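Week 4: Reading wood grain

Grain is the tree's diary, and once you learn to read it you can't stop! (I got stuck in front of a door in Mudgate last Sunday for a good long while.) Today we cover growth rings, the three ways to cut a log, and why boards cup.

Growth rings first. In spring the tree grows fast and lays down pale, open wood. Later in the season growth slows and the wood comes in darker and denser. One pale band plus one dark band makes a year. Our Eltar slice has 61 of them, and the 13 closest to the bark are squeezed very tight. Look for them before you leave, they're gorgeous.

Now the cuts. Flat-sawn boards give you the big arches and wandering lines. Quarter-sawn boards show straight, close stripes, and in oak you also get those shiny flecks (medullary rays, remember the term). Rift-sawn sits in between.

Boards move mostly across the grain and hardly at all along it. A flat-sawn board moves more across its width than a quarter-sawn one, and it cups away from the heart as it dries. Please draw this one yourselves, it sticks much better.

For next time: read section 26 of the Kocsis notes and bring a rubbing of any wooden surface at home. Tables are great.

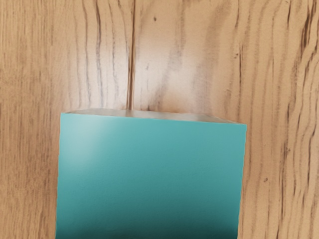

Question from the back row after class: does veneer count for the rubbing, or does it have to be solid wood all the way through?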